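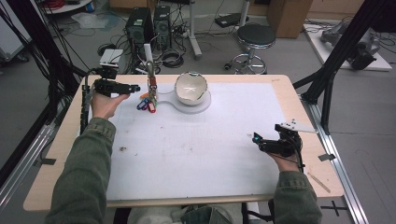
Keys, stand, two grippers. Olive jacket sleeves at bottom.

March 19, 2024

I spent most of this week with a spreadsheet called "gripper budget FINAL," which should tell you how many earlier ones there were. We need more hand-held grippers. We have one working pair, and everyone who wants to record a task has to wait for it the way my family used to wait for the bathroom.

So I asked for quotes. Cellivport came back first, at $3079 for a pair with cameras fitted. Fostby sells the bare grippers for $319 each, and you find your own cameras, your own mounts and, as I learned on page four of the PDF, your own cables. I put both numbers side by side, felt very clever about Fostby for an afternoon, and then started filling in the rows underneath.

The rows underneath are where the money goes. Camera modules. Mounting plates. Spare finger pads, because the pads get chewed up long before anything else does. Cables of a length that lets a person reach across a table without yanking something off a shelf. By the time I'd added six rows, the cheap option had closed almost half the distance, and I still hadn't put in a line for the hours somebody (me) would spend screwing it all together.

Xiaoqing Wan read the sheet over my shoulder and asked what I'd put down for props. I had put down zero. She pointed at the table.

She had a point. The key task alone needs a stand, a bowl to go with it, and a bunch of keys with enough colored tags that you can tell one from another on video. None of it costs much by itself. All of it has to be bought again when it chips or wanders off, and you want a few different versions anyway, or you end up with a robot that can only put away one set of keys in one house. Props now have a row. Foam sheet for the tabletop has a row too, and looking at ours, I may have been stingy with it. 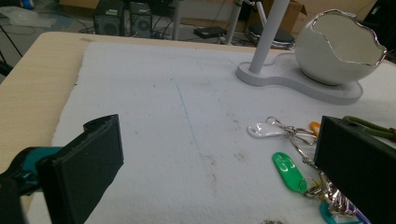 Gripper's view of the keys. Please note the condition of the foam.

The other thing I'd missed was floor space, which doesn't cost anything until you run out of it. A second station means a second table, a second frame and another computer, and our present cable situation is already something I step over with my eyes half closed. Liang quoted me for cable trays and a small rack. I winced and added it. Then I asked Condetti about aluminum rail, cut to length, and they wanted to know the lengths. Fair question. I went and found a tape measure.

Where I've landed, for now: two pairs from Cellivport, a box of spare pads, and one bare Fostby gripper to take apart and learn from. The trays go in this round. The rack waits until July, when there's a new budget and possibly a new version of me who enjoys procurement.

If you've bought either brand and have opinions about how long the pads last, the comments are open. I have a row for that as well, and at the moment it just says "???"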